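About Us

Clisora is a small nuclear safety consultancy in Cunbridge. We do thermal-hydraulic analysis, core physics checks and independent review, mostly for research reactors and for smaller plants that don't keep a big analysis group in house. Been at it 23 years. Still in the same building, different floor.

What we do

Reload safety reviews. Loss-of-flow and loss-of-coolant calculations. Fuel conversion studies. License renewal paperwork, lots of it. Second-opinion work when a client and a regulator read the same number two ways – we like those jobs.

We also write software. Pretell is our transient code for low-power, pool-type reactors. Runs on an ordinary workstation, reads plain text input, comes with a manual that people have told us is readable. The current version ships with 585 verification cases and you can rerun every one of them yourself. Please do. Tell us if something looks off. 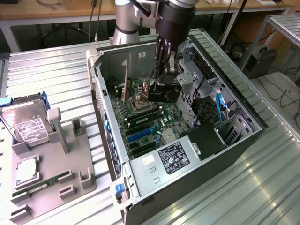
How we work

Every calculation gets checked by an engineer who didn't do it. Different person, different desk, own notes. If the two don't agree the report waits. Clients find this slow the first time round and mostly stop complaining by the second.

We quote a fixed price for reviews. Code support is billed by the year. Travel at cost.

Our groups

There are three:

Analysis – steady state, transients, uncertainty work. The biggest group, and the one you will probably talk to first.

Licensing – safety analysis reports, technical specifications, answers to regulator questions. They read everything twice and will send back your commas.

Code – Pretell, plus the older tools we still maintain for clients who arent ready to switch. No rush from our side. 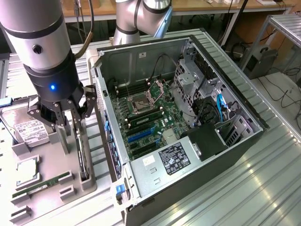
The Mtshali course

Each June we run the Mtshali short course on reactor transients, here in Cunbridge. Three days, small class, lots of hand calculations before anyone opens a laptop. Open to utility staff, regulators and grad students. Students pay half. Lunch is included, parking isnt.

Bring a calculator. Notes are handed out on paper, with a PDF afterwards.

Working here

We hire nuclear and mechanical engineers, sometimes a physicist, sometimes a programmer who doesn't mind old Fortran. New people spend there first months on checking work and verification cases. Openings go on the Careers page when we have them. If nothing is listed, send a resume anyway, we do keep them.

Contact

Use the form for quotes and course places. Existing Pretell users should go through the support page – include your input file and the version number, it saves a day of emails. Office is open from 8 am.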